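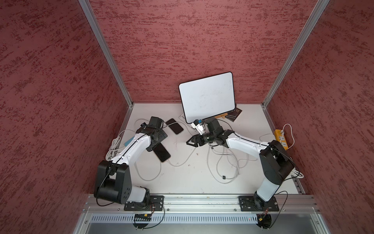 发件人：Kerttu Laaksonen
收件人：片库与放映技术邮件列表
日期：2025年11月9日
主题：Re: 《Endudeck》DCP 第二本字幕偏移，以及片长不一致

各位好，

先回答片长的问题，再说字幕。引文在最后，没有删改。

片长不一致的原因在帧率。《Endudeck》的母版是 25 fps，Ostano 发行的第一版 DCP 直接按 24 fps 逐帧映射，没有做时间重采样，所以整片变长，音轨也相应做了拉伸。第二版改回 25 fps 打包。两版的 CPL 标题只差最后一个字段，导入服务器后在列表里很容易选错。请以 CPL 的 UUID 为准，不要看标题，也不要看文件夹名。

字幕偏移是另一件事。第二版的画面和声音都换了，字幕 XML 却沿用第一版，时间码仍按 24 fps 计算。第一本开头有较长的无对白段落，偏移不明显；到第二本，僵尸从船坞出来那场戏，字幕已经落后于口型，之后越来越大。原信里怀疑是服务器解码延迟，可以排除：解码延迟应当是固定值，不会随时间累积。

核对方法如下。

一、打开字幕 XML，看 TimeCodeRate 的值。如果是 24，而 CPL 的 EditRate 是 25 1，就是有问题的那一套。

二、找编号 295 的字幕条。正确的版本里，它应当在女主角关上铁门之后出现。有问题的版本里，门关上以后隔了一个镜头才出字。

三、翻到最后一条，编号应为 703。如果总数对不上，说明你手里是影展用的删节版，下面的补充包不适用，请单独来信。

Ostano 已经做了一个补充包（VF），只替换字幕，不动画面和声音。导入时必须先有第二版的原始包（OV），否则服务器会报缺少资源。导入之后请删掉旧的 CPL，旧播放列表里引用的条目要手工更换，系统不会自动替换。加密版需要新的 KDM，旧密钥对新 CPL 无效。这一点我在 1 月的邮件里写过，当时说的是《Nakia》，情况相同。

关于原信里问到的画幅：第二版是遮幅（Flat），片中录像带段落为 4:3，左右有黑边，黑边已经做在画面里，不要另外切换镜头预设。有影院把这些段落误认为放映错误，中途改了变焦，结果上下都切到了画面。片尾字幕之后还有一小段素材，颜色偏绿，颗粒很重，这是原始拍摄的效果，不需要调校。

再说声音。第二版为 5.1，没有 7.1。环绕声道的电平整体偏低，我在自己的厅里对照第一版听过，差别主要在地下车库那场追逐。我不建议为此单独改处理器的增益，按标准电平放即可。如果前后排的片子也用同一宏指令，改了以后常常忘记恢复。低音声道在第 52 分钟有一处很强的冲击，发行方确认是有意的混音，不是削波。听到天花板或座椅共振的，请先检查自己厅里的松动部件。

至于影片本身是否值得排午夜场，列表里意见不一，我只提一点和排片有关的：前半部节奏很慢，怪物直到中段才完整露面，习惯看快节奏恐怖片的观众会有反应。Dai 厅去年放同一导演的前作时，开场前加了短片，效果一般，反而让散场时间拖得太晚。我倾向于不加短片，直接放。导演的特效做法是实物模型加逐格拍摄，数字合成很少，用 2K 放映已经足够，没有必要专门等 4K 版本。Ostano 目前也没有 4K 的计划。

35 毫米拷贝的情况也一并说明。现存可借的只有一套，第 2 本片头有旧接头，齿孔有修补，不接受盘片系统放映，只能双机换机。换机标记是后来补划的，位置比标准略早，请事先走一遍片。借片单位要提供放映机型号和最近一次保养记录。

还有一个没有解决的问题。有一家影院反映，装好补充包以后，斜体字幕显示为正体。我看了 XML，Italic 属性是有的，嵌入的字体文件却只有正体一种。多数服务器会自行倾斜，个别旧型号不会。这不影响阅读，但片中斜体用来区分广播里的声音，混在一起时，审讯那场戏会分不清谁在说话。我已经请 Ostano 换字体重做，暂时没有收到回复。有同型号服务器的，请把软件版本号发到列表，不必附日志。

Kerttu

原邮件引文：

> 各位同行：
>
> 我们影院准备在恐怖片专场放《Endudeck》，昨晚试片时碰到两个问题，想请教一下。
>
> 第一，服务器显示的片长和发行方排片单上的不一样，差了好几分钟。我们硬盘里有两个文件夹，名字几乎相同，都能导入，校验也都通过，不清楚应该用哪一个。
>
> 第二，用较短的那个版本放映，开头字幕正常，到第二本开始慢于对白，后面差得更多，到结尾已经没法看。重启过服务器，也换过一个厅，结果一样。怀疑是解码有延迟，能不能在设置里加一个固定的字幕偏移来补？
>
> 另外，片中有几段画面突然变成方的，两边是黑的，这是不是打包时画幅设错了？要不要手动切换镜头？
>
> 如果 DCP 来不及修，我们也考虑借胶片拷贝。机房还保留着两台 35 毫米放映机，平时用的是盘片系统，不知道能不能借到，有什么条件。
>
> 最后问一句，这部片子放午夜场合不合适，前面要不要配短片？专场里另外一部是《Nakia》，已经试过片，没有问题。
>
> 谢谢。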